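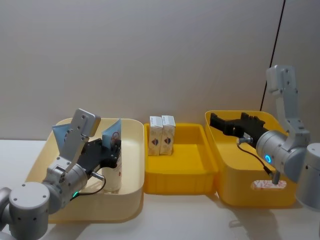 Let's talk about cables first, because that's where most of my trouble has come from! I look after the two-arm packing bench at Madley, and the gripper cable is the first thing I look at when I come in. You want a nice lazy loop between the connector and the wrist. Too tight and it tugs every time the wrist turns, too long and it catches on the rim of a bin (ask me how I know).

Before you tie anything down, run each arm slowly through its farthest reach, right down into the deepest bin — then add your ties. I use the soft hook-and-loop kind, 4 to an arm.

Wipe the gripper fingers every 30 minutes if you're handling cartons. Cardboard dust makes them slick, and bottles start slipping. A barely damp cloth is plenty. I tried the Farkus spray once and it left a film, so no more of that.

Bracket screws get a check every 1,000 picks. Snug, no heroics! I put a dot of paint marker across each screw head and onto the plate, so I can spot one that has crept.

Oh, and mark your bin corners on the tabletop with tape. Ours get bumped at cleaning time, and sliding them back to the tape beats teaching all the positions over again.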